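Drellia Hand-Held Gripper Pair

Print this page | E-mail to a friend

Skultico's two-handed kit for recording everyday tasks, wherever those tasks happen to be. 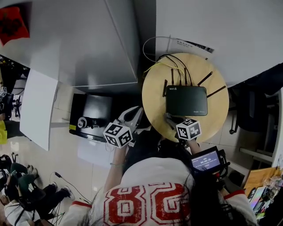 What the kit is for

If you are teaching a learning system to handle ordinary things, you need plenty of examples, and you need them from ordinary rooms. With the Drellia pair a person takes a gripper in each hand and simply gets on with the job — nudging a router around on a table, say, with all its cables still plugged in and going wherever cables go. Each gripper carries a marker cube printed with square black-and-white codes, so the position of both hands can be worked out afterward.

We're fond of the small display by the handle. It shows a running timecode, and our customers tell us it is the part they would miss most (we would too!).

In the box

Two grippers, two marker cubes, one display with its clamp mount, spare jaw tips, and a padded case. Each gripper weighs 522 grams. A full charge gives you 296 minutes of recording, and the Hakala software sorts the takes by task when you get back to your desk.

A word on getting started

Joni Ahonen, who looks after new customers, suggests recording 91 short takes of a single task before you move on to the next one. It sounds like a lot, but most people find their rhythm quickly, and the early takes are well worth keeping — clumsy ones included. Our own starter library holds more than 700 and comes with every kit.

Related items

Drernley marker cube, single
Drellia spare jaw tips
Hakala software, one-year license
Padded case, large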